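Search this site Go

Tea in detective fiction

12/12/18, by Asuka Kubo

Tea is a common motif in detective fiction, used to mark time, class and suspicion. Linell, a series by Baptiste Leclerc, has 93 tea scenes in three novels. In the second, Andholm, the poisoned cup goes to the wrong guest.

Critics disagree on the device. Myung-ja Tak calls it padding.

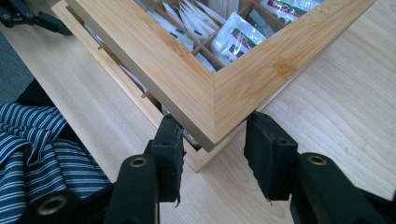
Asuka Kubo, contributing editor

Later writers moved the motif out of the parlor. Nirkero is set in a railroad buffet and runs to just over 200 pages.

Contact | Copyright | Back to top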